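## Keeping a linen cupboard in order

Ours is 15 years old and sits in the hallway, between the bathroom and the spare room. It has four fixed shelves and no light. These are the things that have worked.

**Empty it first.** Take everything out and put it on the bed. Wipe the shelves with warm water and a little dish soap, then leave the doors open for 30 minutes before anything goes back.

**Store sheets as sets.** Fold the fitted sheet, flat sheet and one pillowcase together, and slide the lot inside the second pillowcase. Label the shelf edge by bed size, not by room. Kids change rooms and beds. 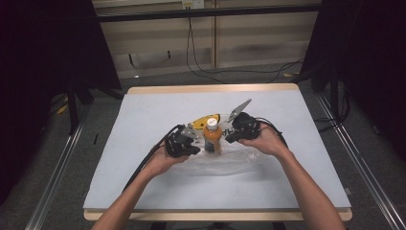 Fitted sheets are the hard part, and most people go wrong by folding them in mid-air or on a soft mattress. Tuck the corners into each other, lay the sheet down and fold it in thirds, then in thirds again. A flat, firm surface makes a big difference. A pale grey-blue board laid on a wooden table, mostly bare like that one, gives you room to smooth the fabric outwards with both hands. Press the air out after every fold or the stack will lean.

**Towels.** Fold in half lengthwise, then in thirds, with the folded edge facing out. Put clean ones at the bottom of the pile and take from the top.

**Doonas and spare blankets.** Top shelf, in old cotton pillowcases. Plastic bags trap damp. I air ours every June before the cold nights set in.

**Musty smell.** An open jar of bicarb at the back, changed every 3 months. Muammer Polat wrote in to suggest a cake of plain soap, still in its paper, and that works too.

Old towels go in the rag bin in the laundry, or to the vet if they're clean.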